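Packaging and Materials, Unit 4
Closures: why caps seal and why they stop sealing
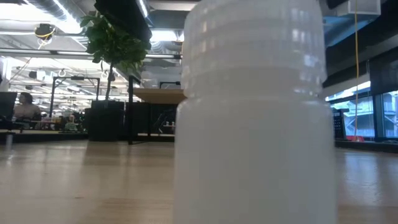 Last week's notes finished with container necks and the problem of matching a finish to a closure. Read those first if you missed the session, as the terms carry over. This handout covers the closure itself: how it is made, what holds it on and how it is tested.

Terms you will need

Finish: the threaded or beaded part of the neck that receives the closure.
Land: the flat top rim of the finish. Most of the sealing happens on the land.
Liner: a disc of softer material inside the cap, pressed against the land.
Application torque: the turning force used to put the cap on.
Removal torque: the turning force needed to get it off again, always measured after a stated delay.
Back-off: the loosening of a cap with no one touching it.

Continuous thread closures

The ordinary screw cap is a continuous thread closure. Turning it pulls the cap down and compresses the liner (or a moulded ring, if there is no liner) against the land. The threads supply the force and the liner does the sealing. Students tend to mix these up in the exam and write that the threads keep the liquid in. They don't. Liquid that has reached the threads has already leaked.

Caps are mostly polypropylene. It is stiff enough to hold a thread and tolerates repeated flexing, so it also suits flip-top lids with a moulded hinge. Polyethylene is softer and is used where the cap has to give a little, as in linerless designs with a plug that pushes into the bore.

Creep and back-off

Plastics under constant load keep deforming slowly. A cap applied at the correct torque will lose some of its grip in the first day, and more if the pallet sits in a hot warehouse. This is why removal torque is lower than application torque, and why a reading taken straight off the line tells you very little about the shelf.

The Kitunitz exercise from May is worth going over again. Each group received 16 bottles from the same batch, capped on the same machine. Half were stored in the cool room and half in the cabinet at 50 degrees, and all were tested after 72 hours. The cabinet bottles had lost far more torque. Two groups recorded almost no difference, and in both cases the gauge had not been zeroed between readings. Please check this before you start, and write the zero reading on your sheet.

Vibration also causes back-off, though usually less than heat. The Drivar transport trial used in the tutorial found that cartons packed tightly enough to stop the bottles rotating had fewer loose caps on arrival. The cap specification was identical in both sets.

Grip and the user

Ribs or knurls on the skirt let the hand apply torque. Coarse ribs are easier for wet hands and for people with reduced grip strength. Fine ribs look neater and are often what the marketing side asks for. A larger diameter also helps, as the same finger force produces more torque.

Child-resistant caps add a second action, such as pushing down while turning. The design has to defeat young children and still be opened by older adults, and standards test for both. The Zolta case study in the reader describes a cap that passed the child panel easily but failed with adults. It was opened by 94 per cent of the adult panel once the skirt was made wider – the locking mechanism was left alone.

Recycling

A polypropylene cap on a polyethylene bottle can't be separated by floating, as both are lighter than water. Small amounts are tolerated in coloured grades. Foil and silicone liners are a bigger nuisance and should be avoided unless the product needs them.

For the next session

Read the Tangen chapter on induction seals, up to the section on foil thickness.
Finish the torque sheet and bring it with you – printed, please.
Bring one empty container from home with its closure. Rinse it first. Nothing that has held solvent, bleach or garden chemicals.

Notes revised June 2024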